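4.2 Storage conditions and thread stiffness

Coil memory is the tendency of a thread to return to the shape it held in the package. It was measured on 500 strands drawn from the Tivmont and Cudmont stockrooms. Both rooms are kept at the same temperature, but Cudmont has no humidity control and its readings rise sharply in summer. Strands were stored in sealed foil, opened foil, or on open reels, and sampled at 2, 4 and 10 months.

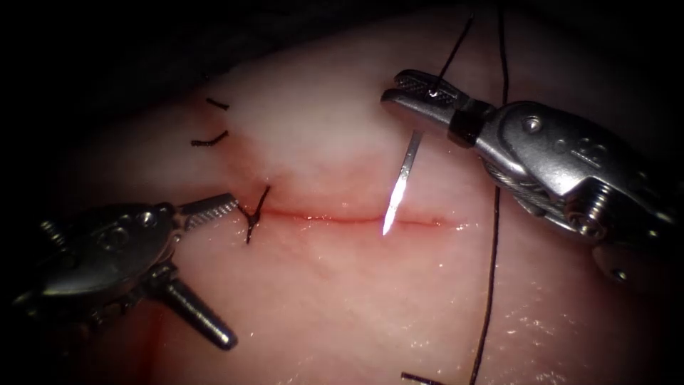

Figure 4. Incision line with a tied black suture knot.

Braided strands lost most of their coil memory by the second sampling, whatever the packaging. Monofilament strands behaved differently. Those in sealed foil kept a tight coil through the full period, and those on open reels relaxed early and then changed little. The Enano reels are wider than the Cirillo reels, and reel width accounts for part of the spread within the open group. We did not correct for it.
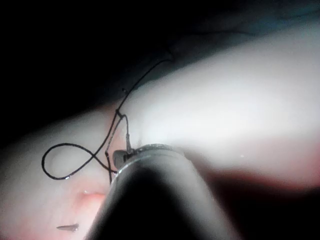
Does storage time matter more than humidity?
Humidity had the larger effect on braided strands, while storage time had the larger effect on monofilament in sealed foil.

Bending stiffness was taken with a cantilever test on short lengths cut from the middle of each strand. End sections were discarded - they are often flattened where the package is crimped. The Cudmont samples gave lower stiffness at every interval, with the widest gap in August.
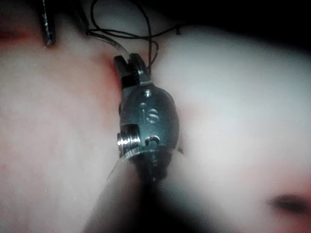

Figure 5. Thin, light gray strand held or guided at the instrument tip.

Knot slippage followed the same order as stiffness in the braided group but not in the monofilament group. One batch of Cirillo reels was relabeled between samplings and has been left out of the slippage results - it remains in the stiffness results, where
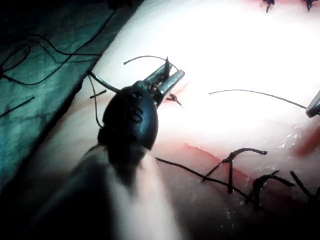

the batch number was recorded before the labels were changed. Leaving it out of both would not alter the ranking of the packaging types. Surface wear is treated separately in Section 4.3.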